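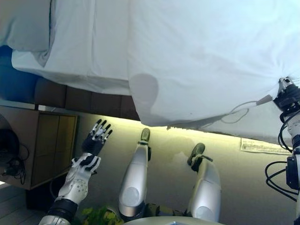 Burnisentのフラットシーツ「Nyarko」白。下の茶色いのがうちのベッド台、左はナイトテーブル。

Burnisent フラットシーツ Nyarko(ホワイト)使用レビュー
2018年3月20日

シーツのレビューを書く人間になるとは思っていなかった。若いころの自分に見せたら黙ってブラウザを閉じると思う。だが去年の10月に買って5か月使い、いいところと腹の立つところが溜まってきたので書いておく。

買ったのはBurnisentの「Nyarko」というシリーズの、ゴムの入っていないただの大きな布である。色は白。商品ページには「雪解けの朝のホワイト」とあった。届いてみると、うちの寝室ではほんの少し青みがかって見える。雪解けの朝を見に行ったことがないので、正しい色かどうかの判定は控える。生成りっぽい白を想像していると冷たく感じるかもしれない。うちはマットレスまわりが青いので、白の下から青がのぞいても喧嘩はしない。これは完全に偶然で、私のセンスとは関係がない。

なぜボックスシーツにしなかったのか

前に使っていたのはIrngateのボックスシーツだった。四隅にゴムが入っていて、かぶせるだけで終わる。楽だった。楽だったのだが、洗濯機の中で靴下と枕カバーと下着を全部のみ込んで団子になる。干すときに中から家財が出てくる。そのうえ乾いてもたためない。動画を見ながら練習した時期もあるが、できあがるのは毎回、白い何かを丸めたものだった。最後はゴムが伸びて、寝返りのたびに足元の角が外れるようになり、引退してもらった。

そこへ職場のコフィ・チェイ(Kofi Kyei)さんが、フラットシーツなら四角くたためると言った。布が四角いのだから当然である。当然のことを言われて買い物をしたのは初めてだ。

届いたとき

重さは台所のはかりで1340グラムあった。シーツとしては重いほうだと思う。袋から出した時点で折りじわがくっきりついており、説明書きには「ご使用のうちに自然になじみます」とある。なじまない。アイロンを当てるか、あきらめるかの二択で、私は後者を選んだ。

最初の洗濯前は糊っぽさがあって、紙袋の上に寝ているような音がした。洗ったら音は消えた。洗ってから使うことを強くすすめる。

敷いてみる

ここが本題になる。大きい布を広げる作業は、ひとりでやると体操に近い。端を持って振り上げると、空気が入ってふわっと膨らみ、思っていたのと違う場所に着地する。直そうとして反対側に回ると、さっき合わせた側がずり落ちている。うちの寝室はベッドの横にすぐナイトテーブルがあって、通路と呼べるものがあまりないため、この往復がなかなかの運動になる。

左右の垂れを同じにするのは早い段階で断念した。下の端は波打っていて構わない、どうせマットレスの下に押し込むのだ、と自分に言い聞かせている。

押し込む工程は、ベッド台との相性がかなり出る。うちのはパネルに分かれた茶色いクッション張りのやつで、見た目は気に入っている。ところがマットレスと台のあいだに手を入れると、張り地がふかふかしているせいで布がすべらず、途中で手ごとつかえる。木枠のベッドだった前の部屋なら、もっと楽だったろう。ぶつけても脛が痛くないのは張りぐるみの美点で、私はこの作業中に必ずどこかをぶつけるから、差し引きは悪くない。

角の処理は、いわゆる病院折りを覚えた。布の脇を斜めに持ち上げて、下を押し込み、持ち上げた分を下ろしてまた押し込む。4つの角のうち、きれいにできるのは手前の足側だけで、壁に近い側は毎回なんとなくである。枕を置けば頭のほうは見えない。

寝心地

厚みがあって、肌に当たる感じはさらっとしている。冬に入った直後はひやっとした。潜り込んでしばらくは修行で、そのあと急に快適になる。毛羽っぽいのが苦手な人には合うと思う。逆に、冬は起毛でないと眠れないという人は別の商品を見たほうがいい。

どのくらいずれないかというと、角をちゃんと折った週は6晩もった。雑にやった週は翌朝には足元から出ていて、マットレスの青が堂々と顔を出している。つまり性能の半分は敷く人間の腕にかかっており、これを商品の評価に含めるべきかは悩ましい。ゴム入りなら腕は要らない。

義理の兄のエランゴ・ライ(Elango Rai)が泊まりに来たときは、敷きたての上で一晩寝て、「ホテルみたいだ」と褒めてくれた。どのホテルかは教えてくれなかった。

洗濯と乾き

脱水後の重さがすごい。持ち上げるのに少し覚悟がいる。物干し竿には二つ折りにしてかけるしかなく、内側が乾かないので途中で裏返す。冬場の部屋干しだと夜までに間に合わないことがあり、替えが一枚もない人は計画的にやってほしい。私は計画的でなかったため、一度バスタオルを並べて寝た。

何度も洗ったあとの変化としては、全体に柔らかくなり、端の縫い目がわずかに引きつれて、そこだけ波が出るようになった。ほつれはない。縮みは測っていないのでわからないが、押し込みにくくなったとは感じないので、縮んでいたとしても私が気づかない程度なのだろう。

白についてひとこと。白は全部見える。コーヒーを枕元に置く習慣がある人、濡れた髪で寝る人、ベッドでせんべいを食べる人は、濃い色にしたほうが家庭が平和だと思う。私は三つとも該当するのに白を買った。

たたみやすさ

すばらしい。ここだけは文句がない。端と端を合わせれば四角くなり、さらに折ればもっと小さい四角になる。棚に立てて入れたときはしばらく眺めてしまった。ただし大きいので、たたむときに床につく。床がタイルのわが家では、ベッドの上で折るのが正解だった。敷くときにあれほど邪魔だったベッドが、ここでは作業台として役に立つ。

Bostumとの比較

同じ時期に、安かったのでBostumのフラットシーツも洗い替えに買ってある。こちらは薄くて軽く、洗濯は圧倒的に楽で、すぐ乾く。そのかわり下の色が透けるし、角がすぐ抜ける。夏はBostum、それ以外はNyarko、という使い分けになりそうだ。といっても夏はまだ来ていないので、この段落の前半だけ信じてほしい。

気になった点

洗濯タグが長い辺のど真ん中についていて、しかもやたらと大きい。寝ていると足の指が見つける。切ればいいのだが、切ると洗い方がわからなくなる気がして、今もついている。洗い方はもう覚えている。

縦と横の見分けがつかないのも困る。広げてから向きが違うとわかり、その場でぐるっと回すのだが、これだけ大きい布を狭い部屋で回すとナイトテーブルの上のものが順番に落ちる。私は短い辺の裏に青い糸でひと針縫って目印にした。メーカーがやってくれてもいいと思う。

こういう人に

たたむのが嫌でボックスシーツを憎んでいる人、厚手のぱりっとした布が好きな人にはいい買い物になる。朝に余裕がない人と、ベッドの片側が壁にぴったりついている人は、よく考えたほうがいい。敷くたびに壁との隙間に腕を突っ込むことになる。

評価は星5つ中の4つ。減らした一つはタグの分である。しわの分も引こうかと思ったが、アイロンを買わない私にも責任があるので見逃した。

追記:枕カバーも同じシリーズで出ている。色はこれも雪解けの朝だそうで、注文はしてある。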